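Speaker notes – lead in tap water, home sampling versus the lab
Merike Dambrauskienė, September 7, 2025
Slides are on the stick and on the shared drive. Use the stick.

## Slide 1: title

Say hello, say thanks for the slot. Don't apologise for the title. "Can we trust a tube that came in the post?" was picked by the organisers and my answer is going to be "less than the leaflet says".

Say early on that I have nothing against people testing their own water. I do have something against a single number with no error on it being used to decide whether a kitchen gets new pipes.

Declare: Netside gave us tubes and paid for the courier. They did not see the results before the report went in. They have seen them now and don't like slide 6.

## Slide 2: what was claimed

The Rudd kit claims agreement with the lab "across the range". Ask the room: which range? Most tap water has so little lead that two methods can agree perfectly well by both finding next to nothing. If most of your pairs sit near zero and a few sit high up, you get a lovely correlation and know very little about the middle, where the decisions get made.

Show the published plot first on its normal axes. Wait. Then show the same points on log axes. Let them look at it for a bit before talking. The bottom left corner falls to pieces.

I'm not accusing anyone of cheating. The plot is true. It answers a question I don't think a householder has ever asked.

## Slide 3: our samples

291 paired samples, from homes in Prornulby and Lonville. Each pair is one tube taken by the householder following the leaflet and one bottle taken by our sampler at the same tap on a different morning.

Someone will ask about "a different morning". They're right to. It is the weakest part of the whole study and I would sooner say it myself than have it said to me. We couldn't take both at once: the first water out of the tap can only be drawn once. Split it, and you've changed the volume, and the volume matters a great deal (next slide). So part of every difference I show today is simply one day being different from another.

We tried to get at this with repeat visits in Lonville. Same tap, same sampler, same bottle type. The repeats were not as close as I'd hoped. Keep that in mind when the home kit starts looking bad, as some of that badness belongs to the tap.

Streets were chosen by age of housing. That means these homes are more likely than most to have lead pipe, and nobody should quote our averages as though they described the whole of either town. The local paper did this anyway.

## Slide 4: the volume problem

The kit tube holds 50 ml. Our bottle holds a full litre.

With 50 ml you are mostly sampling the tap itself and the first short bit of tail behind it. Brass fittings can give up lead, solder can give up lead, and in a small first draw those are what you see. A lead service pipe running in from the street may be sitting several litres back. You can have a horrible pipe and a clean tube. You can also have an old brass tap, no lead pipe anywhere, and a tube that frightens the life out of you.

The leaflet says "your result shows the lead in your drinking water". I'd take that sentence out.

Fair point for the other side: a litre also has its limits. It blends the tap, the fittings and some of the pipe, and a short sharp peak gets thinned out. I don't claim ours is the truth. It's the one the rules are written around, and that's a different sort of argument.

If time is short, skip the drawing of the pipe run.

## Slide 5: standing time

Leaflet wording: leave the water standing overnight. Our protocol for the daytime visits: flush, then leave for 30 minutes with no water used anywhere in the home, then draw.

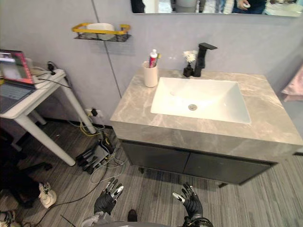 Overnight standing gives the higher figure in most homes with lead pipe, as you'd expect. More time in contact, more lead picked up, though it climbs quickly at first and then flattens. The trouble is that "overnight" is whatever the house did. A toilet flushed at four in the morning moves the water along the shared pipe. So does a washing machine on a timer. We asked householders to write down any use during the night. I have read those cards and I don't believe them. Page after page of "none", in family houses.

So the comparison has two standing times, two volumes and two days. I've been told this makes the study useless. My view is that it compares what really happens in each system, end to end, and it can't tell you which piece causes the gap. Those are both worth saying out loud. Please don't let me slide from the first into the second when I get to the questions. I did exactly that at the December meeting.

## Slide 6: acid, walls and bits

This is the one Netside objects to.

Lead sticks to the inside of tubes, more so when the water isn't acidic. The normal answer is to add nitric acid, leave it long enough for the lead to come back off the wall, and then measure. The kit tubes travel with no acid in them, for good reasons (nobody wants to post acid to people's homes). The acid should go in at the lab, in the same tube, and then it should stand.

What we found when we asked for the bench sheets: some tubes were poured into a second tube first and the acid went into the second one. Whatever was stuck to the first tube went in the bin.

How much did that lose? I don't know. I want to be plain about this. We did a small spiking test, tap water with a known amount of lead added, left in the tubes for the length of a normal postal trip. Recovery was lower when the water was poured off first. But dissolved lead added from a standard doesn't behave like the mix you get from an old pipe, where part of it is tiny particles. The test shows the loss can happen. It doesn't give us a factor we can correct by, and I won't be pushed into offering one.

Particles are the other half. A flake of scale in a small tube makes a huge number. If it settles and the autosampler needle never reaches it, you get a small number from the same tube. Standing in acid helps. Warm digestion helps more. Shaking the tube and hoping doesn't do much at all, whatever the old hands say.

Netside's reply, which I promised to read fairly: their procedure forbids pouring off, it was done during a staff changeover, and it has stopped. I have no reason to doubt it. I'd still like to see the sheets from after the change. I've asked.

## Slide 7: near the limit

Show the band of pairs near 5 micrograms per litre.

I picked that value because people write to us about it, and it is the point where the kit's letter changes from green to amber. One side of the line you are told there's nothing to do. Go over it by the width of a hair and you're told to call a plumber.

Look at how many pairs fall on opposite sides. Don't read out a percentage. Every time I've given one it has turned up later with no mention of the different mornings or the different volumes, and then I get asked to defend it.

Two points to make here:

- The instrument is fine. ICP-MS has no difficulty with lead at this level, and the check standards and blanks were dull in the best way. The uncertainty comes from everything done before the sample reached the instrument.
- The letter prints the result to two decimal places. I'd like someone to explain to me what the second one is for.

Somebody always says a false alarm does no harm. Replacing a pipe costs money, and part replacement can stir things up and make the lead worse for a while. A false all-clear is worse again. I don't think either should be waved away.

## Slide 8: blanks, and what happened to "not detected"

Quick slide. The kit report turns every "not detected" into zero before taking the average for a street. Ours kept the actual readings, even where they were below the reporting limit, and then used a method for censored data as a check. The street averages move. The ranking of streets moves a little as well, and the ranking is what the council looked at.

Field blanks: we had them. The kit scheme didn't. Without field blanks you can't say whether a low positive came from the water or the cap.

## Slide 9: what I'd accept

I've been asked to be more constructive, so:

A home tube is good enough to say "this tap deserves a proper visit". It is not good enough to say "this house is clear". If the letter said that, I'd have far fewer complaints. Larger bottle. Acid in the original container, always, with the time written down. Two draws per home, the second after a short measured run, so the tap and the pipe can be told apart at least roughly. Results given as a range.

Cost will come up. Yes, it costs more. The larger bottle alone changes the postage band. I don't have a clever answer.

## Slide 10: questions

Likely ones, with short replies:

*Does a filter jug fix it?* Depends on the jug and on how old the cartridge is. We didn't test any.

*Would you use the kit at home?* I have done. It came back green. I then took a litre sample, and that was low too. One house, means nothing, move on.

*Can we have the data?* Yes, with addresses removed. The Prornulby set is ready. Lonville is waiting on consent forms from the second round.

*Is the colour strip version any better?* Don't get drawn in. Different chemistry, different talk.

If the chair cuts me off before slide 8, go straight to 9 and leave the blanks for the break.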